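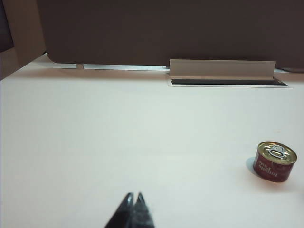
You can't teach a grown man to roll his R's, Ustyna Kovalchuk told me, and you certainly can't charge him for it. I'd called to say I was thinking of starting a language school, and I'd sort of hoped she would say congratulations. She stayed on the phone for most of an hour telling me what a bad idea it was, and by the end of it she had agreed to teach the Ukrainian beginners. She still has them!

5 min read

Who we are

So hi, I'm Oksana Melnychuk, and I run Flutwood, an evening language school for adults at 1614 Haverford Street in Dultcombe. We teach Ukrainian and Hungarian, plus an English conversation hour for people who have landed here and are tired of practicing on cashiers. That's the whole menu. People write to ask for Spanish, and I send them to the college across town, which does it very well and has parking.

I was a bookkeeper before this. I'd married into a family where Sunday lunch happened in English for my benefit until dessert and then slid away from me (my own Ukrainian was kitchen Ukrainian, all food and scolding, with no past tense to speak of). I took an online course, finished every level, got a little trophy on the screen, and then couldn't follow my father-in-law's story about a goat. That was the push, really. I wanted a class where you'd be able to follow the goat.

The first term was me, Ustyna and five students, two of them related to me. We borrowed a whiteboard that had been written on with the wrong kind of marker, so for months every lesson happened on top of a ghostly org chart from somebody's sales department. I can still tell you who reported to whom. 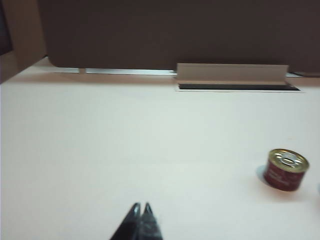

We got a better board in the second year, and a second language along with it. Levente Mészáros had come in to ask if we knew anybody who taught Hungarian, as his wife wanted to learn and had stopped listening to him on the subject. I said no, but did he want to? He went home, thought it over for a week, and came back with a folder of lesson plans he'd typed up himself, with vowel harmony explained on a single page using colored pencils. We still hand that page out. His wife joined the class and sits at the back.

Yevhen Kravchuk takes the Ukrainian intermediates, where the verbs of motion live. If you've studied any Slavic language you've just winced. He spends three full evenings on going somewhere, on foot, by vehicle, once, habitually, there and back, and he gets people through it by making them give each other directions around the block. Illia Kuzmenko does the English hour and answers the email, so if you've had a friendly reply from us it was him, and if you've had a slow one it was me.

How the classes go

We have over 20 students in a normal term, split between the levels, and I don't want a lot more than that. You get a chair, a turn to talk and a teacher who knows which ending you always get wrong. Classes start at 6:30 p.m. and go for an hour and a half with a break in the middle. The break is in the language too, I'm afraid. Asking where the bathroom is comes up in the first lesson for a reason.

A term is $300 and covers the book. If that's hard to manage, write to me and we'll spread it out, no forms. Miss a class and your teacher will send you the notes; miss three and I'll call you, because I worry.

There are no grades. We did try a test one April, a proper one with a time limit, and it made everybody so gloomy that Yevhen tore his up halfway through and put the kettle on. What we do now is have each person tell a story at the end of term, as long or short as they can stand. Some of them read from a card. One woman told the whole of her wedding in Hungarian, with her mother on speakerphone correcting the cases.
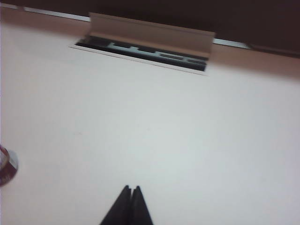
What we use

Beginners' Ukrainian follows Prustent, which is a plain gray coursebook with dreadful drawings and the best exercises I've found anywhere. Chapter 2 is all family members, and the uncle looks like a potato. You'll grow fond of him. Hungarian has no single book; Levente goes on adding to the folder, which is now two folders. 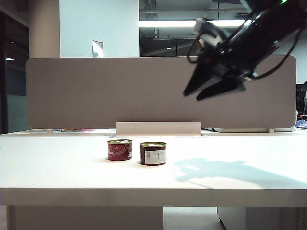 Past the book, we teach from whatever is in the cupboard. I believe in this more than in anything else we do, and I'm a bore about it. You'll remember a word much better if you had to say it to get somebody to pass you the thing. Two small cans on a white table will carry a class through most of an evening. Red and maroon, left and right, the one with the barcode sticker on the front and the one without, which looks taller, which is wider, whose lid is gold (both, so there's your plural). Ustyna's group once argued so hard over a jar of buttons that the people downstairs came up to check on us, and they had to explain themselves in Ukrainian before she'd let them switch.

Coming to see us

You can sit in on any class once for free. Email Illia first so there's a chair, then come up the stairs beside the shoe repair place and push the door hard, it sticks. Complete beginners start in the fall. If you already have a bit of the language, even the food-and-scolding kind, come whenever you like and we'll chat for ten minutes and work out where you belong. And if you have a goat story, Yevhen's group meets in the back room.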